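Tablecloth

A tablecloth is a piece of cloth spread over a table, either to protect the surface beneath, to give a clean and pleasant ground for whatever is to be set upon it, or, very often, simply because a table looks friendlier with one on. It is among the commonest pieces of household linen, a name that has stuck fast even though a great many tablecloths these days have no linen in them at all and are made from cotton, polyester or a blend of the two.

Name and related cloths

The English word is a plain joining of its two parts and has hardly changed in centuries. Older household lists sometimes speak of the board-cloth, from the days when a dining table was a board laid across trestles and taken down again after the meal. A runner is a long, narrow cloth that goes down the middle of the table and leaves the sides bare. A slip cloth, sometimes called a topper, is a smaller square laid over the main cloth, usually at an angle, so that it catches the worst of the gravy and can be whisked off and washed by itself. The thick, soft layer that goes underneath is known as a silence cloth, or in older books a bolton or a molton, and it does two jobs at once, dulling the clatter of the plates and stopping the top cloth from sliding about.

Materials

Linen is the traditional choice, and those who love it will tell you (at some length, if you let them) that it gets better with every wash. It is strong, it takes up water quickly, and it has a cool, slightly heavy hang. It also creases the moment you look at it, and so a linen cloth needs either patient ironing or a forgiving household. Cotton is softer, cheaper and easier to iron flat. Polyester hardly creases at all and is much used in hotels and halls, although it doesn't soak up a spill as well as the natural fibres do, and the spill tends to run across it and into somebody's lap.

Damask is a way of weaving and can be done in any of these threads. The pattern is made by the contrast between two faces of the weave, so that a white damask cloth shows flowers, leaves or stripes in white upon white, coming and going with the light. Plain weave is simpler and wears very well. Oilcloth and its modern plastic-coated cousins are wiped down where other cloths are washed, and have long been at home in kitchens and wherever small children are fed.

Size and drop

The drop is the length of cloth that hangs down past the edge of the table. For everyday meals a short drop of 15 centimetres is thought plenty, and it has the great merit of keeping clear of people's knees. Formal tables take a longer one, and a cloth for a buffet may go all the way to the floor. To find the right size, the drop is doubled and added to the length of the table, and then doubled and added to its width. A cloth of 265 centimetres will suit most family tables with a leaf put in. Long banqueting cloths can be had at 3200 millimetres and more, though many caterers prefer to overlap two shorter ones, with the join facing away from the door, as they are so much easier to wash and carry.
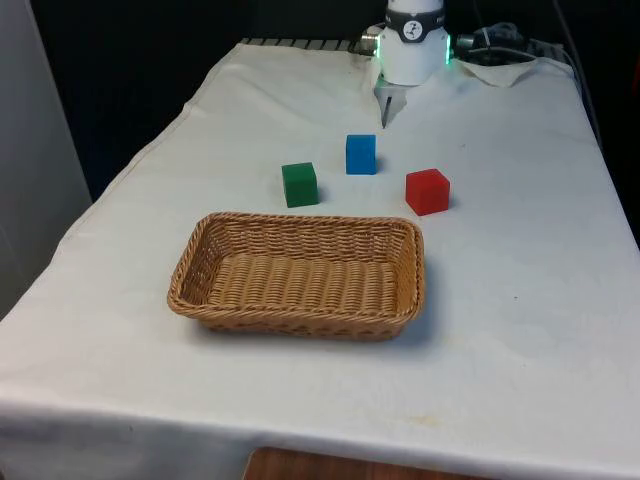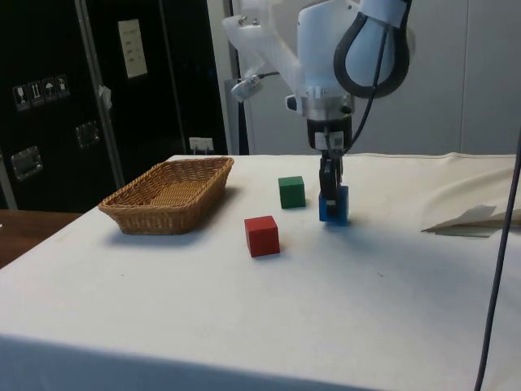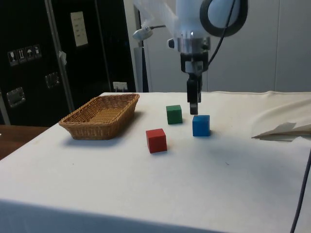
White cloth on a table.

Tomis, Mar 8, 2019

White and colour

White has been the usual colour for a dining cloth for so long that restaurant writers still use "white tablecloth" as a short way of saying that a place is formal and probably dear. The reasons were practical to begin with. White linen could be boiled and laid out in the sun to bleach, over and over, without any dye to lose. It also showed plainly whether it was clean, and a hostess with a drawer full of white cloths was quietly telling her guests something about her laundry. Off-white, cream and the natural grey-brown of unbleached flax have come back into favour for everyday use and are a good deal kinder to the owner.

Coloured and checked cloths belong more to the kitchen, the café and the garden. The red and white check is found across much of Europe and North America, and embroidered cloths, often worked for a trousseau and brought out only at weddings, christenings and the larger feasts, are treasured in a great many countries.

Regional custom

In the villages round Prultari the good cloth is put on the evening before a feast and left bare overnight, with only bread and salt set on it in the morning. Emilian Ghiță, whose notes on the household weaving of the district remain the fullest to be had, recorded cloths woven in two narrow widths and sewn together down the middle, because the home looms were too narrow for anything else. The seam was a matter of some pride. It was often worked over with coloured thread, and families could tell their own cloths by it when the whole village lent its linen for a wedding. The custom of lending lasted longest in July, the busiest month for weddings there.

Commercial table linen followed a different road. The Du Plessis mill sold its plain hotel cloth by the bale, and its one fancy pattern, Mavis, a small thrush among berries, was woven in a single run of 1000 cloths and is now looked for by collectors. Iddrisu Zakaria's study of hotel linen gives a kindly chapter to the people who mended such cloths, and points out that a well-darned one was commonly moved from the dining room to the breakfast room and from there to the kitchen, ending its days as polishing rags.

Care and storage

Stains are best dealt with early. Cold water is the safe first step for most of them, and hot water or a hot iron should be kept away until the mark has gone, as heat will fix many stains for good. Tea, wine and fruit leave yellow or brown marks which may seem to vanish in the wash and then creep back after months in a cupboard. Old white linen can often be brightened by a long soak and a day in the sun.

Linen is ironed while still damp, from the middle outwards, and on the wrong side first if there is any embroidery. For storage it is better rolled round a cardboard tube than folded, and where it must be folded, the folds ought to be moved from time to time so that the threads don't wear through along one line. Starch should be left out until the cloth is wanted again.

See also: Napkin; Damask; Place mat; Trousseau; Bleaching green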